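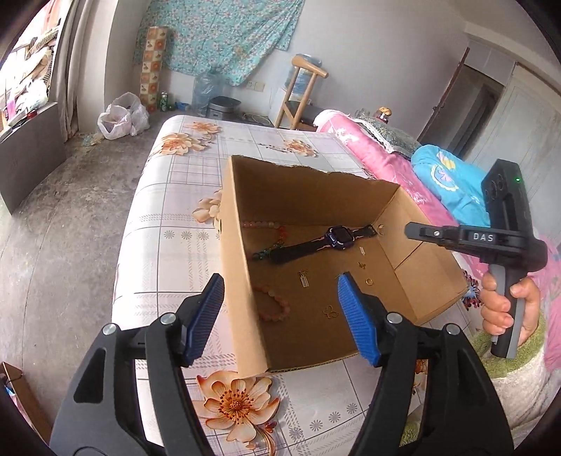

Malachy McGrath buys and sorts secondhand jewelry, most of it the cheap kind that comes out of dresser drawers. He started in 2000, when his aunt gave up her apartment and asked him to deal with what she had left. He runs the business under the name Plumance from two rooms above a shoe repair shop on Kokent Street.

"People think I'm looking for diamonds," he says. "I've had maybe four in all that time. What I do is get beads back to people who want beads."

The lots arrive in whatever the seller had at home. Cookie tins are common, and so are freezer bags. McGrath likes a plain cardboard carton with the flaps gone, the lower the better. "You want to be able to see the bottom. With a bag, everything slides to one corner and the chains knot up. With a box you can spread it out before you touch anything."

He tells new sellers to do a first pass themselves, and to do it on a bed. A kitchen table is too hard, he says, and small things bounce off it. On a bedspread a dropped charm stays close to where it fell. Take off anything with a deep pile first.

The first pass is simple. Watches come out, because a long strap with a buckle on the end will catch on everything near it. A smartwatch should be unpaired from its owner's phone before it goes anywhere. McGrath doesn't buy those, and he has mailed back 41 of them to people who forgot they had put one in the box.

Bead strands come next. He lifts them with a hand at each end. Old thread gives way without much warning, and he would like it to happen over the box. Pink and orange beads sell well at the moment, he says, mostly to people who take them apart and restring them. Dark green is slower. "Green waits for winter. I don't know why. I put it away in spring and bring it out again in January."

What's left on the bottom is the part he enjoys. Butterflies, leaves, little tags, thin rings, an earring hook with no earring. Gold color means very little to him until he has looked for a stamp, and on pieces that small the stamp is often missing.

"I had a leaf about the size of my fingernail that I was sure was brass," he says. "It sat in the brass tray for a year. A woman at the Cloltance market bought it with nine others and came back the next Sunday to tell me it was gold. I told her good for you. She'd paid for it."

Single earrings get their own drawer. His last count, done for the insurance, came to 1114. Matches do happen, usually when a seller finds the other one behind a radiator and sends it on. The hooks alone go to a bead store called Kaewsai, which buys them by weight.

McGrath doesn't clean anything until it has been sorted, and then he uses warm water and a soft toothbrush. He keeps water away from glued stones and from anything strung on cotton. Silver polish stays on the shelf unless a buyer asks for it.

He pays by the lot and makes one offer. Sellers who want a price for each piece are told to try someone else. "If I priced every charm, I'd be here until midnight and you'd get the same money."

The shop is open to sellers from ten until two. Bring the box up the back stairs and knock, as the bell doesn't work.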